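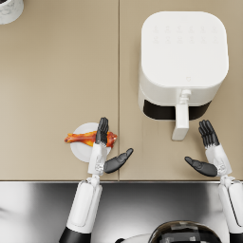

Spring potluck and the great leftovers question

Okay, so April's supper was my favorite one yet! Younes Ouazzani brought his lamb and apricot thing (he still won't give me the recipe, I've asked 4 times now), and Essam came with a tray of stuffed peppers that disappeared before I'd even found a fork.

What I really want to talk about, though, is leftovers. I went home with half a tray of roast potatoes and ate them all week, and I've become a bit of a bore on the subject. Fries and roast potatoes do not belong in the microwave, friends. Ten minutes in something hot and dry, spread out in one layer, and they come back crisp. Pizza likes a pan with a lid on. Rice wants a spoonful of water, and please get it into the fridge quickly on the night, don't leave it out until bedtime like I used to.

Hatem Zaki swears by freezing soup in muffin tins, then tipping the pucks into a bag. I tried it with lentil and I'm sold, although my tin is a pain to clean.

Next supper starts at 6:30, same hall, side door. We've got plenty of desserts already (11 on the list!) so if you haven't signed up yet, a salad or some bread would be lovely. And whoever left the blue casserole dish, it's at my place, come and get it!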